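Open day at Skusalgate: beach toys, printed cloths and a long queue for tea

Posted in Days out, January

I went to the Skusalgate open day because my sister's nursery buys its sand and water toys from Lureo, and Lureo has its sample rooms there. She couldn't get the morning off, so I went with a list of her questions and a notebook. Entry was free but you had to book a slot. Mine was the first of the day, and there was already a queue at the door.

The building is an old bus depot split into units. Lureo has the ground floor at the front, Saleo prints fabric upstairs, and the back is shared storage and work tables. Parking is on the street and there isn't much of it. I walked from the station, which took 8 minutes, mostly uphill.

We were shown round by Khanyisile Mkhize, who has run the sample rooms for Lureo since they moved in. She kept it brisk. The first stop was the wall of buckets, sieves and moulds, 395 items in the current range if you count every colour separately. A lot of these are the same bucket. My sister wanted to know whether the small buckets still come with the thin handles that snap off, and they do, although a thicker one is due in the spring.

After that we went through to the tables. Most of the group slowed down at this point, partly because of the cloth. It has a night landscape on it, a deep blue sky with pale streaks of cloud, pink and purple mountains and a black line of pine trees at the front. I would have had it on my own kitchen table.
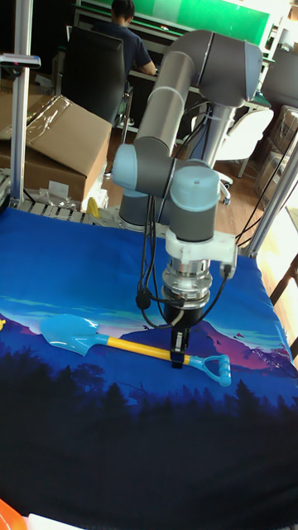

The shovels were what I had mainly come for. The one I spent time on has a light blue blade, a yellow shaft and a light blue handle shaped like a D. Nurseries tend to like that shape of handle, as a child in mittens can get a whole hand through it. A plain straight stick is cheaper and stores better, but in my sister's experience the children drop it and then somebody treads on it.

I asked about replacement parts. You can't buy a blade or a handle separately. If one part goes, the whole shovel goes, which seems a waste, and two other people in the group said the same. Khanyisile wrote it down. She also told us the smallest trade order is 200 pieces, mixed colours allowed, and that they will not split a carton. For a nursery of my sister's size that means sharing an order with someone else.
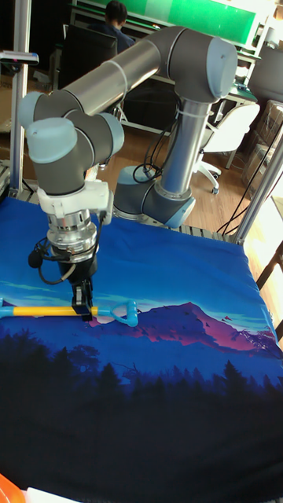

Saleo's stairs are steep and there is no lift, so one visitor with a pushchair stayed below. Upstairs smelled strongly of ink. They had rolls of printed cloth stacked to the ceiling -- forests, sea beds, a city at night, a dreadful one with owls -- and a woman cutting samples for anyone who asked. I came home with the owls, as the mountains had all gone. There are 492 designs in the pattern books, and you are allowed to sit and go through them for as long as you like. I managed two books.

A few practical notes. The tea was run by Ngubane, the bakery from across the road, with one urn for the whole building, and the wait was longer than the tour. The cheese scones were very good. The toilets are at the far end of the yard and you need a key from the front desk. Bring a coat even for the indoor parts, as the big doors stand open.

Going back down, we had a few minutes more at the tables and the talk went back to shovels. I said I thought yellow was a sensible colour for a shaft, as it should be easy to spot in a sandpit at the end of the day.
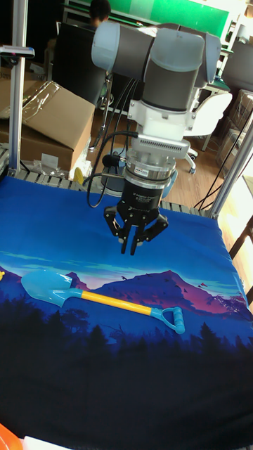
Yellow is fine in sand but hopeless in autumn leaves, a man at the back of the group objected, and he had lost enough of them under a sycamore to know. He wanted red. Khanyisile said red had been tried and sold badly, and that the blue and yellow was what shops kept reordering.

We finished just before noon. My sister has since decided to go in with the playgroup down the road and order one carton between them. The next open day is planned for the summer, and bookings go through the Skusalgate front desk.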